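Cuvgate Opens a Second Repair Counter in Adley and Doubles Its Free Computer Program

ADLEY, November 2024

Hi, I'm Gunnel Wallin, and I run Cuvgate, the little computer repair shop on Godinho Street. I was told a press release should be written by somebody else and call me "Wallin" all the way through, but I'd feel silly doing that, so you get me.

The big news first: we're opening a second counter, inside the Vonutcombe branch library, and we're growing our free computer program from 200 machines a year to 500. Yes, 500! I've been wanting to type that since last winter.
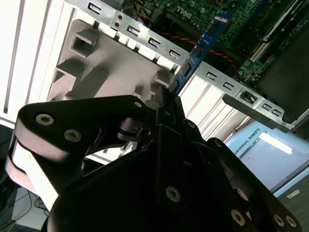
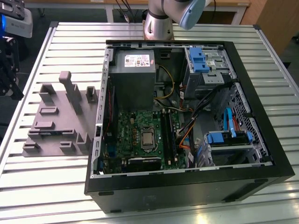
If you haven't heard of the program, it goes like this. Offices and families give us desktops they've stopped using. We wipe the drives, swap out whatever is worn, put on a fresh operating system and pass the computer along to a household in Adley that doesn't have one. It costs the family nothing. There's no income form either, just a short card with your name, your street and what you want to use the thing for. My favorite card so far said "taxes and chess."

We started with 28 computers in my garage (my husband would like it known that he parked outside the whole time). This past year we handed out 202, and we still had a waiting list long enough to make me wince every time I opened the drawer. Most of the people on it were students or folks hunting for work, and you can't ask somebody to fill out a job application on a cracked phone and feel good about it.

So, the library. The Vonutcombe branch had an old magazine room by the side entrance, and they've offered it to us for the next two years. You'll be able to drop off a donation, pick up a finished computer, or bring in your own sick one and get a straight answer about whether it's worth fixing. Paid repairs will cost the same as they do on Godinho Street, and that money is what buys parts for the free program.

We'll also be running a beginner class at the new counter starting in February. It covers email, passwords, printing and how to spot a scam message — bring your own computer or use one of ours. Kids are welcome if they come with a grown-up, and so are grown-ups who come with a kid to explain things to them.

What we need most right now is desktops, monitors and keyboards. We can't take printers. Please don't ask me about printers. If you have a whole office to clear out, call the shop and we'll come get everything in the van.

Reporters, you're welcome at either counter during open hours, and I'm happy to talk for as long as you can stand it. Ask for Gunnel.

Media contact: Gunnel Wallin, owner, Cuvgate, Godinho Street, Adley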